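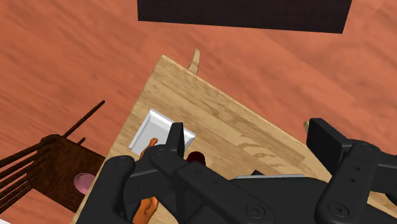 4. Setting up a game on the Skolholm scoreboard

Before you start, the control desk must be connected to the main board and both must show a green light. If you have not done this yet, go back to section 3.

1. Press and hold MENU for 2 seconds. The desk shows the list of sports.
2. Turn the dial to BASKETBALL and press it once.
3. Choose the length of the period. The factory setting is 8 minutes, as used in many school leagues.
4. Enter the name of the home team and then the name of the visitors. A name can have up to 23 characters, spaces included. Longer names will scroll, and from the far seats this is hard to read.
5. Enter the shirt numbers of the players who start. You can add the bench players later, also while the clock is running.
6. Press SAVE. The board goes dark for a moment and then shows 0 – 0.

Note: The memory of the desk holds 200 players. When it is full, the message LIST FULL appears and you must delete an old team before you can save a new one.

Note: If a player changes teams during the season, do not type him again. Open the player, choose MOVE, and select the new team. His points and fouls from earlier games will stay with him.

CAUTION: Do not unplug the desk while SAVING is on the display. The team lists can be lost.

CAUTION: The horn is very loud. Test it only when no person stands directly under the board.

4.1 Correcting a score

1. Stop the clock.
2. Press EDIT and then HOME or GUEST.
3. Turn the dial left to take points away, or right to add them.
4. Press EDIT again. The clock does not start by itself – you must press START.

Owners of the older Geren desk have no EDIT key. On this model, hold HOME or GUEST until the number blinks, and continue from step 3. To finish, press the same key again.

For the shot clock, continue with section 5.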